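Stanico gripper service kit, reviewed after a month of shirts

Bought the Stanico kit for our pair of hand-held grippers. 36 dollars, came in 2 days. Pivot screws, caps, finger tips, one hex driver, tiny tube of grease. Short verdict: good parts, lousy driver.

Why I needed it: shirt work is hard on the linkages. Left finger had gone sloppy, tips not meeting square, thin fabric slipping right out. Swapped both pivots on that side, greased, snugged down, back to it on the bed with a shirt.

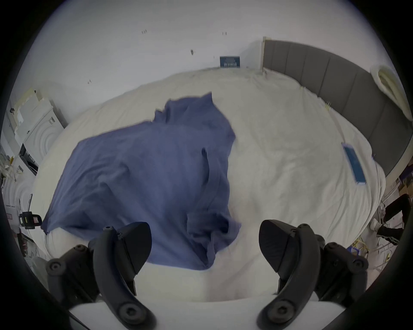 Kha Triệu writes that the pivots shouldn't be snugged at all until you've cycled the fingers dry a few times, otherwise the caps seat crooked and you're redoing it in a week. Tried that on the second gripper. Fair point, went in much nicer. Kha also uses the Briveo grease instead of the one in the kit. Havent tried it.

Other stuff. Caps thread in clean, no burrs. Tips are a bit stiff at first. Instructions are one sheet, and the drawing for the right finger is just the left one flipped, so watch the washer order. Driver rounded off on the third screw. Use your own.

I check both grippers every 300 picks now. Wiggle each finger, close on a scrap of cloth, tug. Then one two-handed go on a real shirt, one gripper each end.
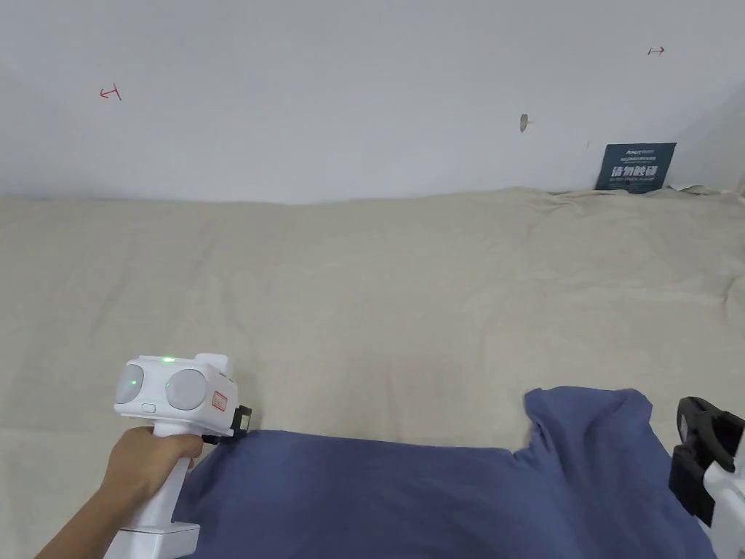

Page last changed: Thu 31 January

Added since first posting: Kestau sells a bigger kit for 129, with spare housings. Overkill unless you've dropped one. If its only play in the fingers get the Stanico and spend the diffrence on a decent driver.

Four stars. Would be five without that driver.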